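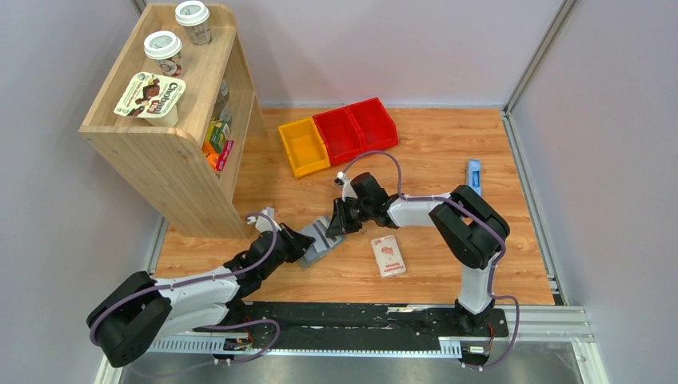

LOCAL NEWS | LOST PROPERTY

Varklow lost property counter to move in April, unclaimed items to go to sale

11 March 2025

If you left something on a bus in Varklow over the past year, you've got until the end of the month to go and get it.

The transit lost property counter is shifting from the Kavanagh Street depot to the Undard interchange in April, and the town says it won't be carting the whole backlog across. Anything not claimed by then goes to the sale, or to the tip if it's past selling.

There's a fair bit of it. The depot logged 1,573 items last year. Umbrellas, mostly. Also single gloves, school bags, lunch containers, reading glasses by the tubful, a set of bagpipes, and a wedding cake topper still in tissue paper.

Wallets and card holders are handled separately. Counter staff try to reach the owner first if there's a name inside, and bank cards are cut up after 35 days whether or not anyone has rung. Cash gets recorded and held for the full claim period. Of the wallets handed in last year, 86 are still sitting in the back room.
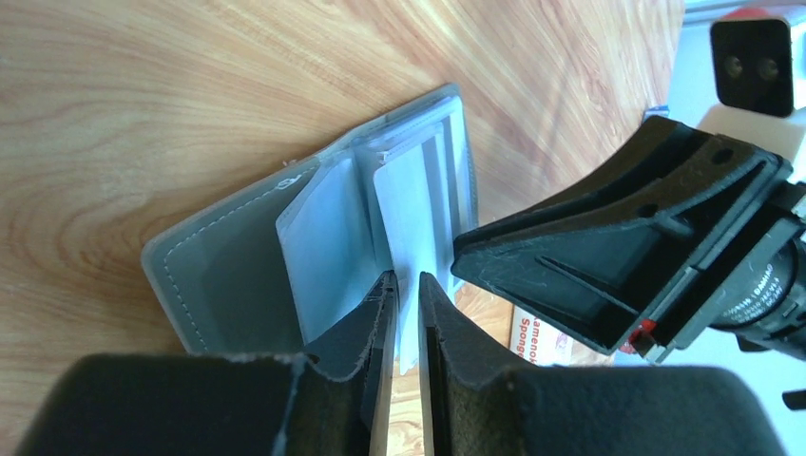 A grey wallet lying open, its plastic card sleeves standing up.

Some riders aren't happy about the move. Kavanagh Street is in the middle of town, a short walk from the library and the main stop. Undard is out past the ring road, and the 14 only gets there on the hour after the morning rush. Several people at last night's council meeting asked why the counter couldn't stay put with shorter hours. One said she'd be paying two fares to pick up a $10 umbrella.

Council's answer: the depot lease is up. The landlord wants the ground floor back and the rent on offer for a new term was more than the counter costs to run. The interchange has a room already, no rent, and staff on site till 9 p.m.

The motion to go ahead passed with 2 against.

There was some back and forth over fees as well. Claiming an item is free now and stays free until the move. After that it's $2 for small items and $5 for anything that needs a shelf to itself, bikes and strollers included. Seniors and students exempt. Medications, hearing aids and mobility aids won't be charged for at all, and that line was added on the night after a question from the gallery.

How to claim

Before the move: Kavanagh Street depot, side door, weekdays 10 to 4. Closed over lunch, noon to 12:45. Bring ID and be ready to describe the thing. "Black umbrella" won't get you far. Route and rough time of day helps alot.

After the move: Undard interchange, lower level, beside the ticket window. Hours to be confirmed but expected to run into the evening.

By phone: the regular transit line, option three. Staff won't confirm over the phone what's in a wallet or bag, only whether something matching has come in. Leave a message if it rings out, they are short a person at the moment.

Phones and laptops: bring the charger if you can, and you'll be asked to unlock it at the counter. Locked devices with no claim get wiped by the recycler, they don't go in the sale.

The sale itself will be held at the Wolamard hall, date to come. Last one brought in enough to pay for new benches at three stops on the east side. Same plan this time, though council hasnt said which stops. Cash only at the door, no holds, no early entry for dealers.

The bagpipes, we're told, have been claimed. The cake topper has not.

RECENT ITEMS
Undard interchange washrooms to reopen after pipe repair
Wolamard hall roof: second quote comes in lower
Route 14 timetable changes, what we know so far
Kavanagh Street parking meters switched to new zone
Library late fees gone for good in Varklow
Letters: more shelters, fewer signs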